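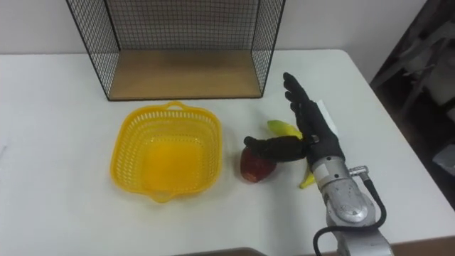

The hand over the fruit, thumb out. The yellow basket is where the fruit is meant to go.

Looking after the Tanham cell: frequently asked questions

Last updated August 5, 2025

Which machine does this page cover?
The single-arm table cell at Gidey, with the Jerkard hand. If yours has two arms, you want the other page, and a bigger table.

What should I do before switching on?
Walk round it. Check that the table hasn't been nudged, that the shelf is square to the back and that the stop button is within reach of a person of ordinary proportions. Then power the arm, wait for the steady light, and power the hand. Doing it the other way round gives you error 472, whose full text is "Error 472".

How much slack should the cable have?
Enough for a loose loop beside the wrist. Turn the wrist slowly to both ends of its travel and watch the connector. If the cable goes taut, let some out. If it catches on the basket handle, you have been too generous. Please don't use tape. We are still getting the March tape off.

The thumb sticks out sideways. Is it broken?
Probably not. Fingers straight and thumb out is a normal open pose. It's broken if it stays like that after a close command, in which case power down and check the thumb tendon first.

Can I wash the black covering?
Wipe it with a damp cloth, then a dry one. No solvents, no washing machine (asked more than once). Look along the creases at the finger joints while you're there, as that's where splits start.

When do the wrist bolts need checking?
Every 14 days, with the torque driver and not with the feeling in your elbow. Write it in the log, even if the answer is "fine".

Why has it started missing the apple?
Usually the table has moved. Run the Cirkeck calibration, which takes 13 minutes and can't be hurried by standing over it. If it still misses, try another apple before you take the hand apart — a very shiny one can upset the depth reading.

Does the fruit have to be real?
No, but whatever you use, log it. Bananas should be replaced before they become a cleaning job.

How long does a hand last?
Our first managed 3,279 grasps before a finger tendon went. The second is still going, and we don't discuss it in front of the arm.

Who do I tell if something snaps?
Press stop, hang the red tag on the switch and ring the Gidey workshop. Keep the bits.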